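Covwood Forums > Automation > Manipulation and Benchtop
Wiping and tidying a flat surface with two arms: is this solved or not?

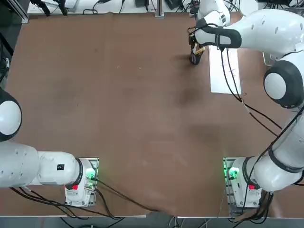
Original post
Posted by nmarinescu, 5/11/22

Opening this to get the argument out of the kitchen robots thread, where it was off topic. The claim made there by several people was that clearing and cleaning a bare table is a finished problem, and that the interesting work has moved to laundry and dishes. I disagree with the first half.

The brown top in the photo is the work surface. It has scuffs, small light specks and darker smudges in the middle. The right arm has an object in its fingers just over the top, and there is a sheet of paper with faint marks next to the gripper. Bases are bolted to plates at the near edge, cables run across the top.

The job as I would give it to a person: pick up what is loose, put it where it goes, leave the paper alone or move it without creasing it, wipe the smudges. A person does this without being trained. I would like to hear what success rate people are getting on the whole job, start to finish, with no hand on the stop button.

Nelu Marinescu

Reply 1
Posted by paiva_bench

Pick and place of a single rigid object on a flat table is solved by any reasonable definition. I have run 2,012 logged picks on a fixture very much like that and the failures were all perception, none were the arm. Once the pose estimate is good the rest is interpolation.

Wiping is a position controlled path with some compliance in the tool. I do not see what is left to research.

Reply 2
Posted by torque_limit

What counted as a pick in your log? If it is "object left the table", that number tells me very little about a chore. A chore ends with the object in the right place and released in the right orientation. Release is where I lose most of mine. Small things stick to the finger pads or tip over when the fingers open.

Reply 3
Posted by paiva_bench

Lifted and held for 2 seconds. Placement was into a bin, so orientation was not scored. Fair point on that.

Reply 4
Posted by cj_lui

Paper is the hard item here. I work on tabletop clearing and we keep loose sheets in the test set on purpose. Parallel fingers coming straight down cannot get under a sheet lying flat. The options we have tried:

Slide it to the table edge with one finger and pinch the overhang. Works if the edge is clear and the sheet does not catch on anything. Needs light, even downward force. Too much and it buckles.

Hold one corner with the left arm and buckle the sheet with the right, then pinch the ridge. Fast, but it leaves a crease more often than not.

Suction. Fine on plain sheets. Adds a hose, which is one more line to route.

Of these I would only call the first one usable, and only with a force estimate at the wrist. On our bench it finished 7 of 12 trials last July. The other five stalled short of the edge or folded the sheet. I would not put that in a house.

Chia-jung Lui

Reply 5
Posted by millwright_dan

Shop floor view. We have a Grernero cell that wipes down a fixture plate between parts. It has run for years and I would not trade it. But the plate is in the same place every time, the rag is on a spindle, and there is never a piece of paper on it because there is a rule that there is never a piece of paper on it. The cell can do it because we took the chore apart first.

So my answer to the original question is that machines can do shop chores and cannot do household ones, and the difference is who is allowed to rearrange the room.

Reply 6
Posted by torque_limit

I agree with most of that, except that a household can be rearranged too. People bought taller couches so the vacuum would fit. If a table-clearing arm were cheap enough, people would stop leaving loose paper out.

Reply 7
Posted by millwright_dan

You have not met my family.

Reply 8
Posted by nmarinescu

On wiping, to answer paiva_bench. Following the path is easy. Deciding that the spot is clean is the open part. On a brown surface with old scuffs, a camera sees a dark patch before the pass and often still sees one after it. A stain that will never come out and dirt that needs another pass look the same from above. A person feels the drag change under the cloth. My wiping routine makes a fixed number of passes and quits, and I do not count that as cleaning.

The cables are the other thing. Both arms have external lines, and on the right one they hang from the gripper and cross the top, including over the paper. Any planner that models the links and ignores the lines will report a clear path and then drag the sheet along with it.

Reply 9
Posted by paiva_bench

Then dress the cables. Clip them along the forearm with a service loop at the elbow. That is an afternoon of work and says nothing about whether the task is solved.

I accept the point about stain detection. Has anyone compared before and after under a low side light? Residue with any thickness should throw a shadow, and a stain in the finish should not.

Reply 10
Posted by cj_lui

We tried side light with a Zedent bar lamp. It separates crumbs from stains well. It does nothing for a dried film, such as coffee, which is too thin to shadow. Scuffs also show up brighter and get flagged as debris, so false positives went up.

Clipping the lines helps. Leave more slack at the wrist than you think you need, or the last joint runs out of travel and the arm faults in the middle of a place.

Reply 11
Posted by torque_limit

Could we agree on a scored version? Proposal: one rigid object, one loose sheet, one smear, all at random positions. Pass means object placed upright, sheet moved with no crease, smear gone by touch. No resets, and one touch of the stop button fails the run.

Reply 12
Posted by nmarinescu

Good. I would add a time limit, but a generous one. I do not care if it is slow. I will run it as written with the cables where they are, then again with them clipped, and post both sets with the failures listed by step.

Reply 13
Posted by paiva_bench

I will run the same thing, but I am scoring the sheet separately. My bet is that the object passes nearly every time and the paper sinks the total, in which case we should say paper is unsolved and stop saying tables are.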